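Keeping Instruments Playable: A Conversation with the Head of the Nellbridge Lending Collection

The Nellbridge Lending Collection occupies the upper floor of a former grain office, two streets from the river. It lends string, wind and brass instruments to school students and adult beginners who could not otherwise obtain one. In September the collection's head of care met with us to discuss how the service is run, what it asks of its borrowers, and why the repair of student instruments deserves more attention than it usually receives.

The collection did not begin as a public service. Its first instruments came from a school band that had closed, and for several years they were stored without any plan for their use. "They were in cases, and the cases were in a closet," the head of care said. "A violin in a closet for ten years is in worse condition than a violin that a child has played every day. The glue dries, the pegs seize, and moths get into the bow hair."

Today the collection holds 1000 instruments. Loans run for the school year and may be renewed. Borrowers pay a deposit, which is waived for families who ask, and they sign an agreement that runs to a single page. An earlier version was much longer. According to the head of care, it was shortened after staff found that parents were signing it unread.

"We took out almost everything that sounded like a threat," the head of care said. "What remained was how to hold it, how to clean it, where to keep it in summer, and when to call us. We want people to call us. The worst repairs we see are the ones that someone has already tried to make at the kitchen table."

Asked for an instance, the head of care described a cello that had been returned with its bridge fixed in place with household glue. The family had been embarrassed that it fell over and had not wanted to report it. A cello bridge is held only by the pressure of the strings, and putting it back would have taken a few minutes. Removing the glue and restoring the varnish beneath it took most of a week.

The collection now offers an open bench on the first afternoon of each month, from 4 until the early evening. Borrowers may bring any instrument, including one they own, and watch while it is examined. Attendance was low in the first year and has grown steadily. The head of care attributes this less to publicity than to the music teachers in the local schools, who have begun sending students with written notes pinned inside the case lid.

Much of the work carried out at the bench is plain maintenance. Clarinet pads are replaced, trumpet valves are cleaned and oiled, and worn cork is cut away from joints. On the double basses, the tuning machines receive particular attention, as grit collects in the gears and makes the strings hard to tune by small amounts. "A student who can't tune the instrument will decide that they have a bad ear," the head of care said. "Very often their ear is fine and the machine is dirty."

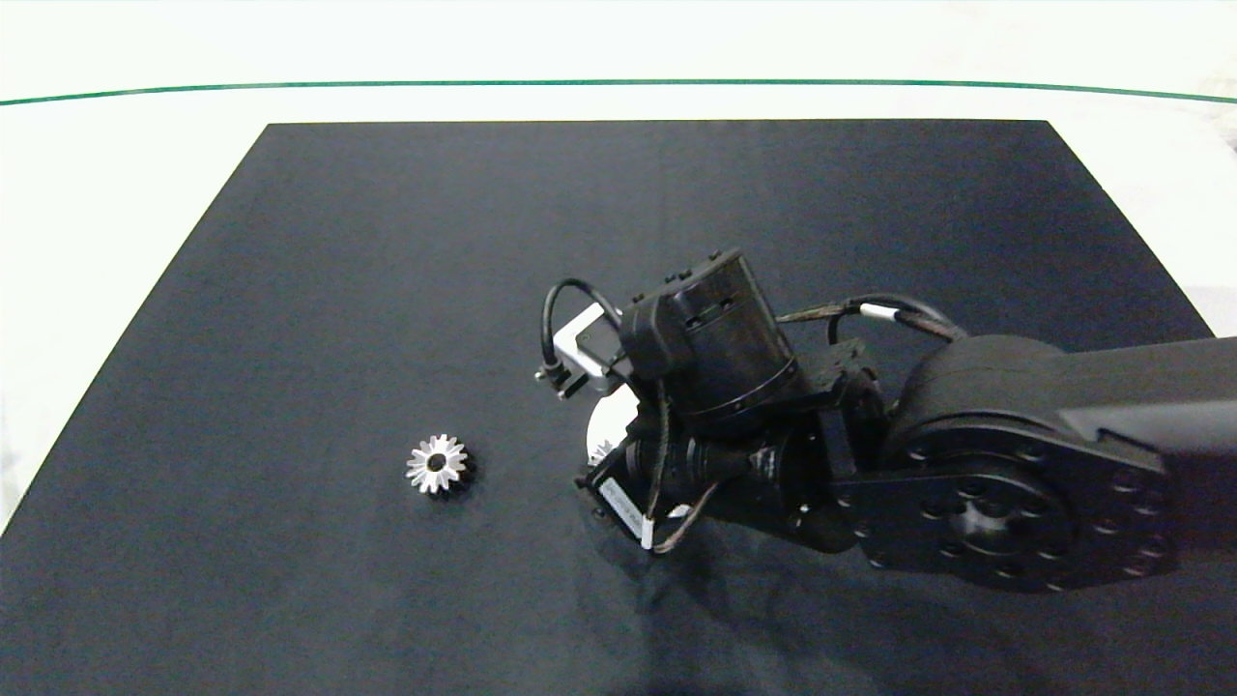
The same reasoning governs how the collection buys. It no longer accepts the cheapest new instruments on the market, even as gifts. Many of these, in the view of the head of care, cannot be repaired at reasonable cost, and some cannot be played in tune when new. The collection prefers older student models, which were built to be taken apart and for which parts can still be found or made.

This policy has not pleased every donor. "It is difficult to tell someone that a gift will not be used," the head of care said. "We try to explain it in person, and we suggest that they give a set of strings or a case. Cases are always needed. An instrument usually comes to harm on the way to school, and a good case will prevent most of that."

Funding remains uneven. The town provides the rooms and the heating, and a yearly grant covers strings, reeds and other supplies. Larger repairs are paid for from deposits that borrowers choose to leave with the collection at the end of a loan. The head of care would like to see repair included in school music budgets from the start. At present, schools are often able to apply for money to purchase instruments and then have no means of keeping them in use.

The collection has also started a training program, known as Brodasero, for people who wish to learn basic repair. It accepts 13 trainees each year and runs for 20 weeks, with evening sessions so that those with jobs can attend. No musical background is required. Trainees begin with cleaning and inspection, move on to pads, corks and valves, and finish by restoring one retired instrument to lending condition.

"The first lesson is to look before touching anything," the head of care said. "People want to reach for a screwdriver. I ask them to write down what they see and what they hear, and to leave the tools in the drawer until the following session. Some of them find this very annoying."

Several former trainees now take on repairs for schools in the surrounding towns – work that was previously sent to the city, with a wait of several months. One group has set up a small shared workshop under the name Jima, which handles woodwind instruments only. The collection sends its own overflow there during the busy weeks at the end of the school year.

The head of care was cautious on the subject of expansion. A second lending point has been proposed for the far side of the river, where bus service is limited and families must now give up most of an afternoon to exchange an instrument. The rooms have been offered. What has not been settled is who would look after the instruments kept in them, and the head of care does not intend to open the doors until that question has an answer.

"I have seen what happens when instruments are handed out and there is no one to bring them back to," the head of care said. "Within two years they are in closets again."

Applications for the coming loan period are accepted at the front desk. Borrowers renewing an existing loan are asked to bring the instrument with them, together with its case and bow.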